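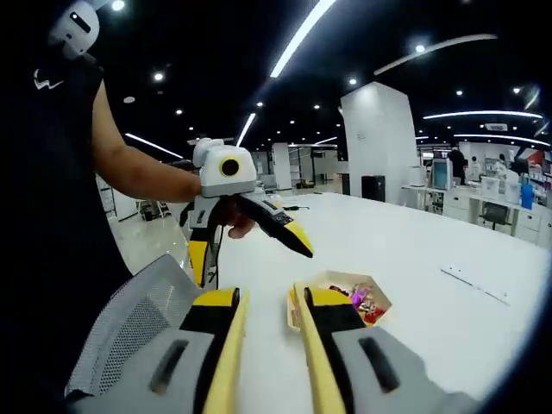 가즈히로 스가와라
모바일 담당 기자
9/14/25

Ridix에서 스마트폰 소프트웨어 유지보수를 맡고 있는 팀장을 만났다. 새 제품 발표회에 나오는 사람은 아니다. 그의 팀은 이미 팔린 전화기를 맡는다. 보안 패치를 만들고, 운영체제 업그레이드를 기존 기종에 맞추고, 업데이트 뒤에 들어오는 불만을 분류한다. 회사 방침에 따라 이름은 싣지 않기로 했다.

이야기는 중급 기종 Brostari에서 시작했다. Ridix는 이 제품에 운영체제 업그레이드 4회를 약속했고, 출시 때부터 이 숫자를 광고에 썼다. 팀장은 숫자가 정해지는 과정부터 설명했다.

“업그레이드 횟수는 기획 단계에서 잡습니다. 그런데 그 시점에는 칩 공급사가 드라이버를 언제까지 내줄지 확답을 주지 않는 경우가 많아요. 우리가 먼저 약속하고 계약을 나중에 맞춘 적도 있습니다. Brostari 때는 순서를 바꿨습니다. 드라이버 지원 기간을 계약서에 넣고 나서 횟수를 공개했어요.”

그 때문에 계약이 늦어지지 않았느냐고 묻자 그는 그랬다고 답했다. 부품 발주 일정이 밀렸고, 영업 부서에서는 광고 문구라도 먼저 달라고 했다. 그는 확정되기 전까지 문구를 넘기지 않았다고 한다.

업그레이드 한 번에 들어가는 일은 생각보다 단조롭다. 새 버전의 소스가 공개되면 팀은 칩 공급사의 드라이버를 받아 기본 화면이 뜨는지부터 확인한다. 통화와 데이터 연결이 그다음이다. 카메라는 늘 뒤로 밀린다. 제조사가 직접 손본 코드가 가장 많이 들어 있는 부분이어서 옮기는 데 손이 많이 간다.

“카메라 앱이 열리는 것과 예전과 같은 사진이 나오는 것은 다른 문제입니다. 색이 조금만 달라져도 사용자가 먼저 압니다. 노이즈 처리 단계가 하나 빠진 것을 내부 시험에서 못 잡고 내보낸 적이 있는데, 다음 날 아침에 게시판이 그 얘기로 차 있었어요. 밤에 찍은 사진을 나란히 올린 분이 계셨고, 그 게시물을 그대로 수정 요청서에 붙였습니다.”

통신사 인증은 또 다른 일정이다. 같은 기종이라도 통신사용과 자급제용의 소프트웨어가 갈라져 있고, 통신사마다 시험 항목이 다르다. Brostari의 첫 업그레이드 때는 빌드를 11번 다시 제출했다. 문자 메시지 설정 하나 때문에 반려된 경우도 있었고, 긴급 통화 시험에서 결과가 흔들려 원인을 찾느라 시간을 쓴 경우도 있었다.

“긴급 통화는 결과가 한 번이라도 이상하면 처음부터 다시 봅니다. 그걸로 일정이 밀리는 데에는 불만이 없습니다. 힘든 쪽은 서류예요. 시험은 통과했는데 양식이 바뀌어서 다시 내야 하는 일이 있습니다. 시험 결과는 그대로인데 표지만 새로 만들어 냅니다.”

자급제용이 먼저 나오고 통신사용이 나중에 나오면 사용자들은 차별이라고 느낀다. 그는 이 점을 알고 있지만 모두 묶어서 늦추는 방식에는 반대한다고 했다. 먼저 받은 사용자에게서 나온 오류를 나중 빌드에 반영할 수 있기 때문이라는 설명이다. 대신 안내 페이지에 각 모델의 상태를 따로 적는다. 예전에는 ‘준비 중’이라는 말로 통일했는데, 지금은 내부 시험인지 인증 대기인지를 구분한다. 문의가 줄었느냐는 질문에는 “문의 수는 비슷하고, 질문이 구체적으로 바뀌었다”고 했다.

배터리 이야기도 길게 나왔다. 업데이트를 받은 뒤 전화기가 빨리 닳는다는 불만은 기종을 가리지 않고 들어온다. 설치 직후에는 앱을 다시 최적화하고 사진 색인을 새로 만드는 작업이 뒤에서 돌아가므로 전력 소모가 늘어난다. 며칠 지나면 가라앉는 경우가 많지만, 그는 그 설명을 핑계로 쓰지 않으려 한다고 했다.

“며칠 기다려 보시라는 답변은 맞을 때가 많습니다. 문제는 틀릴 때예요. 진짜 결함이 있는데 같은 답을 보내면 그분은 기다린 시간까지 손해를 봅니다. 그래서 지금은 설치 후 2일이 지난 기록을 받아서 봅니다. 화면이 꺼진 상태에서 어떤 프로세스가 깨어 있었는지 보면 대체로 구분이 됩니다.” 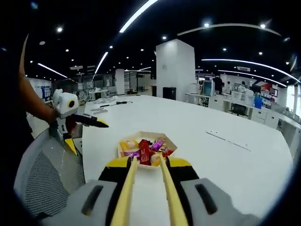 기록을 받으려면 사용자의 동의가 필요하다. 동의 화면의 문구를 두고 법무 부서와 오래 이야기했다고 그는 말했다. 처음 문구는 한 화면에 다 들어가지 않을 만큼 길었고, 끝까지 읽은 사람이 있을지 의심스러웠다. 고친 문구는 보내는 항목과 보내지 않는 항목을 나눠 적는다. 앱 이름과 동작 시간은 보내고, 앱 안의 내용은 보내지 않는다. 보낸 뒤에 삭제를 요청하는 메뉴도 같은 화면에 넣었다.

오래된 배터리를 쓰는 전화기에서는 소프트웨어로 할 수 있는 일이 제한된다. Ridix는 Brostari부터 배터리 상태를 설정 메뉴에 표시한다. 이 기능을 넣자는 제안은 그 전 기종 때도 있었지만 빠졌다. 서비스 센터에 교체 문의가 몰릴 것을 걱정하는 의견이 있었다고 한다.

“몰리긴 했습니다. 그런데 그분들은 원래 교체가 필요했던 분들이에요. 상태를 모른 채 업데이트 탓을 하거나 전화기를 바꾸셨겠죠. 우리 팀 입장에서는 표시가 있는 쪽이 일하기 편합니다. 불만을 받을 때 배터리 문제인지 코드 문제인지 먼저 나눌 수 있으니까요.”

충전 상한을 정하는 기능도 같은 시기에 들어갔다. 그는 이 기능을 기본으로 켜 두자는 쪽이었으나 받아들여지지 않았다. 새 전화기를 밤새 충전했는데 가득 차지 않으면 고장으로 여길 사람이 많다는 반론이 있었고, 그도 지금은 그 판단을 이해한다고 했다. 현재는 초기 설정이 끝난 뒤 안내가 한 번 뜨고, 그 뒤로는 설정 메뉴에서 찾아야 한다.

시험용 기기를 어떻게 관리하는지도 물었다. 팀에는 시험용으로 쓰는 전화기가 거의 40대 있다. 새것만 두면 실제 사용 환경과 차이가 나기 때문에 직원들이 쓰던 기기를 일부러 모은다. 저장 공간이 꽉 찬 전화기, 앱을 한 번도 지우지 않은 전화기, 화면 글자를 가장 크게 키운 전화기가 섞여 있다.

“글자를 키운 기기에서 나오는 오류가 많습니다. 버튼이 화면 밖으로 밀려서 눌리지 않는다든지, 알림이 두 줄로 겹친다든지요. 개발자는 대부분 기본 크기로 씁니다. 그래서 제 업무용 전화기도 글자를 키워 놨어요. 회의 시간에 옆자리에서 제 메일이 다 보이는 게 단점입니다.”

출시 순서는 내부에서 Prydderch라고 부르는 배포 도구로 관리한다. 업데이트를 일부 기기에 먼저 보내고, 오류 보고가 기준을 넘으면 배포가 자동으로 멈춘다. 그 기준이 얼마인지는 공개하지 않았다. 다만 멈춘 뒤에 다시 시작하는 버튼은 사람이 눌러야 한다고 했다. 예전 도구는 오류 보고가 줄면 저절로 재개됐는데, 주말에 보고가 줄어든 것을 문제가 해결된 것으로 읽은 일이 있어 바꿨다.

배포가 멈췄을 때 사용자에게 알리느냐고 물었다. 그는 잠시 생각하고 나서, 지금은 안내 페이지에만 올린다고 답했다. 이미 설치한 사람에게 따로 알림을 보내는 방안은 검토 중이다. 알림을 받아도 할 수 있는 일이 없으면 불안만 커진다는 의견과, 그래도 알아야 한다는 의견이 팀 안에서 갈린다. 그는 뒤쪽에 가깝다.

이전 버전으로 되돌리는 기능은 당분간 계획이 없다. 보안 문제 때문에 낮은 버전의 설치를 막아 두는 구조이고, 이것을 풀면 도난당한 기기를 초기화하는 데 악용될 수 있다는 것이 회사의 판단이다. 되돌리기를 원하는 목소리가 꾸준히 있다는 점은 그도 인정했다.

“되돌리고 싶다는 글을 읽어 보면 이유가 적혀 있습니다. 빠른 설정 배열이 바뀌었다, 진동이 약해졌다, 이런 것들이에요. 버전을 통째로 되돌려 드릴 수는 없지만 진동 세기는 조절할 수 있게 만들 수 있습니다. 진동은 지난번 패치에서 고쳤고, 빠른 설정은 아직입니다. 디자인 부서와 이야기가 끝나지 않았어요.”

보안 패치의 주기도 화제가 됐다. 상위 기종은 매달 받지만 Brostari는 그보다 간격이 길다. 같은 취약점에 노출되는데 값이 싸다는 이유로 늦게 받는 것이 맞느냐고 물었다. 그는 심각한 취약점은 주기와 상관없이 따로 내보낸다고 하면서도, 그 밖의 항목이 늦는다는 지적은 맞다고 했다. 인증 비용이 빌드마다 들고, 중급 기종의 예산으로는 매달 감당하기 어렵다는 것이다. 화면 코드를 건드리지 않는 작은 패치라면 인증 항목을 줄여 달라고 통신사에 요청해 둔 상태다.

다음 업그레이드는 12월 배포를 목표로 한다. 자급제용이 먼저이고 통신사용은 인증 결과에 따라 정해진다. 카메라 쪽 작업이 아직 남아 있어 그는 날짜를 더 좁혀 말하지 않았다. 인터뷰가 끝난 뒤에는 야간 촬영 비교 시험 결과를 보러 간다고 했다.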